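Review: Proden Demonstration Capture Suite for Humanoid Platforms

Reviewed by Müzeyyen Aydoğan, Manipulation Data Group, Illosham Institute

Scope of this review

The Proden suite is a software package for recording, checking and exporting demonstrations of manipulation tasks. It is sold to laboratories that already own a humanoid or two-armed platform and wish to train a policy from recorded examples. The Institute licensed the suite in April for use in its domestic tasks program. The present review covers recording, annotation, export and support. Training performance is outside its scope and will be reported separately by Yavuz Yazıcı.

Over the review period our operators recorded 2579 episodes. Of these, 2130 passed the acceptance check and were released to the training set. Every episode concerned the same family of tasks, in which one item is reached for, grasped, moved and released on a flat surface.

Installation

Installation is performed from a single archive and requires a workstation with a wired connection to the robot controller. The written guide is clear as far as network setup. It then refers the reader to an appendix on clock synchronization that was missing from our copy. Proden supplied the appendix on request, and the delay was short. Laboratories that plan to record from more than two video sources should ask for it at the time of purchase.

Recording

The recorder stores joint positions, hand commands and video on a common timeline. Operators start and stop an episode with a foot pedal or from the keyboard. We used the pedal throughout and found it dependable, although its cable is shorter than we would like.

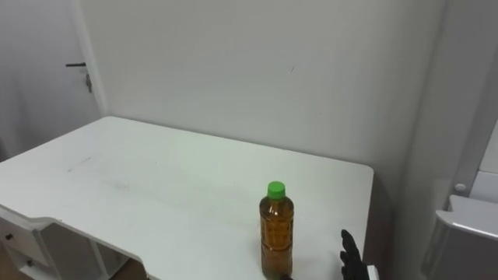
The head view is the principal input for the policies we train, and the suite treats it accordingly. It is shown at full size during recording, with the remaining sources reduced to a strip beneath it. This arrangement makes poor framing easy to detect. In the bottle task, for example, the green cap and the open black hand beside it are plainly visible, while the base of the bottle sits at the very bottom of the view and only the tip of a dark shape shows against it. An operator who notices this before pressing the pedal can tilt the head down and avoid losing the moment of contact. The suite offers an optional guide line for this purpose. It is turned off by default, and we recommend that it be turned on.

Exposure control deserves a separate remark. Pale rooms are difficult for automatic exposure, and our early episodes showed brightness changes whenever the arm entered the view. The manual setting solved the problem. It must be entered again after each restart, however, and two sessions were recorded at the wrong value for this reason. A saved profile would be a welcome addition.

Secondary view and checking

The suite accepts a fixed camera as a reference source. Its images need not be included in the exported data, but they are of considerable value to the person who checks the episodes.
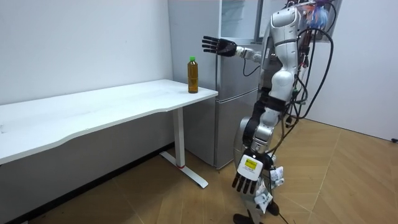
Checking at the Institute is carried out by a second member of staff who did not operate the robot. Proden provides a split display in which the head view and the fixed view advance together, one step at a time. The fixed view settles questions the head view leaves open. The position of the idle arm is one such question: with one arm stretched out over the desk, the other can be seen hanging at the robot's side with its fingers toward the floor, as our protocol requires. The same view lets the checker follow the black cables behind the robot's back and reject an episode in which they pull on a limb. We consider the split display the strongest part of the product.

The rejection menu is less satisfactory. It contains 8 fixed reasons, among them dropped object, late start and lost video. There is no entry for cable interference, and the list cannot be edited. Our checkers entered such cases under "other" with a typed note, and these notes are not included in the summary report.

Annotation

Each episode may be divided into phases such as approach, grasp, transport and release. The suite proposes phase boundaries from hand speed and finger commands, and the checker then accepts or moves them. Proposals for grasp and release were generally sound. Proposals for approach were often placed too early, particularly when the operator paused with the hand near the object before closing it. We left the proposals enabled and corrected them by hand, which was still faster than marking every boundary from the beginning.

Text instructions can be attached to an episode or to a single phase. The search function covers both, and it handled our full collection without noticeable delay.

Export

Two export formats are supported. The first is Proden's own, and the second is an open layout that our training code reads with minor changes. One export stopped at episode 1313 with no message on screen. The log file identified a damaged video segment, and the export finished once that episode had been set aside. An export that skips a faulty episode and reports it at the end would be preferable.

Comparison with the Zostard recorder

The Institute previously used the Zostard recorder. Zostard remains the simpler product and can be taught to a new operator in one morning. It has no split display and no phase proposals, and its checking tools are limited to playback. For groups with small collections it may be sufficient. Programs that depend on a separate checking step will be better served by Proden.

Support

Support in our region is handled by Ní Mhurchú. Replies were courteous and technically competent. Questions concerning the recorder were answered directly, while questions concerning export were passed to Proden and took longer.

Recommendation

The suite is recommended for laboratories with an established recording protocol and staff available for checking. Purchasers should confirm that the synchronization appendix is included, enable the guide line and record their exposure values in writing. The Institute has renewed its license and has submitted a request to Proden for an editable list of rejection reasons.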